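Flannel shirts coming out stiff and creased - drying indoors

Posted in Laundry and Clothes Care
3 replies

Teresa Kinsella
I moved into a flat in June and no longer have a garden or a tumble dryer. My husband wears checked flannel shirts for work and they are coming off the airer stiff as card, with creases across the front that the iron will not shift. The machine is a Fornero and I use the 40 cotton wash with the spin on its highest setting. The water is hard in this area. I put in the amount of powder it says on the box. They were fine at the old house on the line. Do I need softener, or is it the machine?

pomora_lane
Softener. Job done.

Loretta Oyelaran
I would leave the softener alone for now. It coats the cotton and after a few months the shirts stop soaking up anything, so they feel greasy under the arms.

There are two things going on. The stiffness is mostly hard water and leftover powder, made worse by still air. On a line the wind moves the cloth about while it dries. On an airer it just sets. Try a liquid instead of powder for a few washes and run an extra rinse. If your Fornero is like my sister's, the extra rinse is a separate button and it does not stay on from one wash to the next, so you have to press it every time.

The creases are from the spin and from what happens after it. Turn the spin down to 800 for shirts. Then get them out as soon as the machine stops. Mine used to sit in the basket until I had finished the washing up, and flannel left in a heap like that dries with the folds in it. 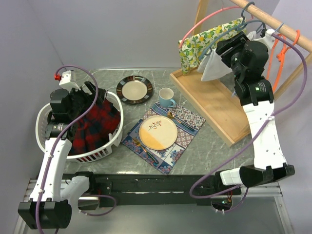

Plaid cloth crumpled in a slotted laundry basket, with hangers on the rack.

Give each shirt a hard shake, do up the top button and put it straight on a hanger. Pull the front edges and the cuffs flat with your hands. Leave a gap between hangers - 4 inches if you have the room - and open a window for 20 minutes. Thick ones take me a day and a half in winter.

If you still want to iron, do it while they are slightly damp, on the inside first.

Teresa Kinsella
Thank you Loretta. I found the rinse button. I did three shirts on Wednesday with the lower spin and the collars are much softer. One still has a line across the back, but that one was at the bottom of the pile.

rarnel11
Check the powder drawer as well. Ours was caked solid at the back and half of it was going in with the last rinse. The drawer pulls right out if you press the tab down. Soak it in the sink with hot water and go over it with an old toothbrush.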